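Kultley Developer Journal

Search articles Search Clear

Home | Articles | Case Management | Data | Integration | Community

3 min read

Moving session state out of memory: an interview with the Korance platform lead

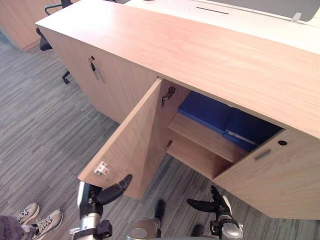
By the Kultley Journal staff

Korance is a workflow product used by claims desks and service centers. Last February its platform team changed how the product stores user sessions between requests. We spoke with the engineer who led the work, who asked to be identified by role only.

The old design kept each session in the memory of the node where the user had logged in. A load balancer sent the user back to that node every time.

"It was simple and it was fast," the lead said. "The trouble came with restarts. If a node went down, everybody on it lost their open work. We had customers scheduling patches for 3 a.m. because of that."

The team had put off the change through two major releases. What moved it up the list was a customer, Grudwood, that wanted to add and remove nodes during the day to match its call volume. Under the old design, removing a node meant waiting for its users to log off.

The first attempt wrote the whole session to the database at the end of each request. It worked in testing and was too slow under load.

"We were saving everything. Lookup lists, screen layouts, things we could rebuild from a rule in no time. One session we looked at had 399 pages in it, and only 18 of those held anything the user had typed or changed."

The second version split the session in two. Pages that hold user changes are marked as durable and are saved to a shared store, which the team calls Juhl. Everything else is marked as rebuildable and is loaded again when a node first needs it. A developer can override the default on the page definition.

Asked whether developers use the override, the lead said they do, and often in the wrong direction. "People mark things durable to be safe. Then the session gets big again and they open a ticket about slow screens. The first thing we ask for now is the list of overrides."

Serialization caused its own problems. Some customer extensions had stored open connections and file handles on session pages, and those can't be saved and restored. The team added a check that runs at build time and reports any page with a field that can't be written out. In the first release the check gave a warning. In the current one it fails the build.

"We got complaints about that. I understand them. But the warning was being ignored, and then the error showed up on a different node on a Monday morning, with nothing in the log to say where the field came from."

Upgrading customers can keep the old behavior with a setting on the node. The lead recommends turning on the new store in a test environment first, with at least two nodes running, and then stopping one while users are logged in. A single node won't show most of the problems.

There are still gaps. Background jobs don't use the shared store, so a job that is interrupted has to start over. Sessions opened by an older version of the mobile client are also kept in memory. Work on the background jobs has started, and the lead would not give a release for it.

"I'd like to see it running at Grudwood before I say anything about dates."

Previous | Next | Back to Articles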